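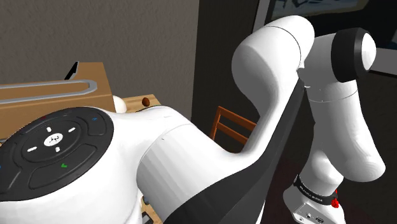 Section 4: Setting up a class in the Lumanlan reflection journal

4.1 Before you start

You need a teacher account with the Class Owner role. If your school signs in through a central directory, the role is assigned by the school administrator and can take until the next overnight sync to appear. Students do not need accounts at this stage.

Have your class list ready as a CSV file with the columns Given name, Family name and Student number, in that order. A class can hold up to 28 students. Larger groups must be split into two classes, which can then share a prompt set (see 4.4).

4.2 Creating the class

1. Sign in and open Classes from the left-hand menu.
2. Select New class and enter a class name. The name is visible to students and parents.
3. Choose the year level. This sets the default reading level for prompts and can be changed later.
4. Select Import list and choose your CSV file.
5. Check the preview. Rows with a missing student number are shown in red and will not be imported.
6. Select Confirm. The class appears under Classes with the status Draft.

Note: Accented characters are preserved only if the file is saved as UTF-8. If a name such as Grigaitė displays incorrectly in the preview, cancel, re-save the file and import it again. Do not correct names one at a time in the preview, as the edits are overwritten at the next import.

4.3 Setting the journal schedule

1. Open the class and select Schedule.
2. Set the number of entries per week. The default is 2.
3. Set the opening and closing time for each entry. Times follow the school's time zone, including daylight saving.
4. Under Length, set the maximum number of characters. The default is 500.
5. Select Save schedule.

Caution: Shortening the maximum length after students have begun writing does not trim existing drafts, but students will be unable to submit a draft that exceeds the new limit. Change the length between entries.

4.4 Adding prompts

Prompts are organised in sets. The Grisdale set (goal setting and persistence) and the Mestham set (listening and group work) are installed with every licence. Neither can be edited directly.

1. Open Prompts and select a set.
2. Select Copy to my sets. The copy can be edited and reordered.
3. Drag prompts into the order in which they are to be released.
4. Tick Allow skip beside any prompt a student may decline – a skipped prompt is recorded as skipped and does not count as late.
5. Select Assign to class.

To share a set with a colleague, open the copy, select Share and enter the colleague's name as it appears in the directory, e.g. Arvid Tveit. Sharing gives read access only.

4.5 Publishing

1. Return to the class and select Publish.
2. Print the join slips or export them as a PDF. Each slip carries a single-use code.
3. Hand out the slips. The status changes from Draft to Active when the first student joins.

Note: A lost slip can be reissued from the student's row. The earlier code is cancelled at once.

For visibility settings and parent access, see Section 5.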